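Keeping a sorting cell running: speaker notes
Clinamgate workshop track, 4:00 slot

Opening. Say what the talk covers: one cell, one task, how we set it up and how we look after it. We call the cell Plirska. Skip the company history. Ask who in the room runs a cell of their own and adjust the pace to the hands.

Slide 2, the task. The arm takes blocks from the bin floor and puts them in a blue board with shaped holes. Walled bin, gray floor, fixed camera. Mention that the walls matter more than people expect. A dropped block stays inside and the run can go on.

Slide 3, start of shift. Read the checklist out loud, slowly.
Wipe the floor panel and the walls with a dry cloth.
Check the camera mount for play. If it moves under a finger, tighten it and recalibrate.
Set the board against the printed template, then take the template out.
Jog the arm to the park position and save one frame.
Run 4 test picks at low speed before anything else.

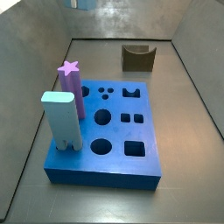 The order of that list is fixed. We used to do the camera last and lost a morning in April to it. The board had been lined up to a camera that then got moved, and every place was off by the same amount. Now the camera comes first, then the board, then the arm.

Slide 4, lighting. The floor panel has a slight shine and throws the overhead light back. Scuffs show up as bright streaks, and the first version of our block finder picked some of them up as edges. We turned the lights down and put a diffuser over the bin. Sarantis was the only supplier that would cut one to our size. Pause for questions on exposure. Someone always asks.

Slide 5, where the time goes. Over 200 cycles we logged 34 stops. Most were a block touching the rim of its hole and not going down. Tall blocks are the hard ones. A small tilt at the grip is a large error at the bottom end. The star needs the right turn as well as the right spot. 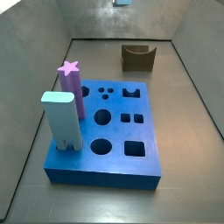
Cyan block and purple star upright at the left of the board, brown cradle block still on the bin floor.

Slide 6, what we do after a stop. Leave the blocks where they are. Save a frame, write down the step number, then clear by hand with the arm parked and the gate open. People want to nudge the block in and press resume. Ask them not to, it spoils the log.

Slide 7, upkeep. Finger pads get changed every 100 hours, sooner if they look polished. The Bokov fixture plate under the bin gets its bolts checked at the same time. Keep a spare set of pads taped inside the cabinet door.

If there is time, show the log sheet and pass around a worn pad. Questions, then hand the clicker to the next speaker.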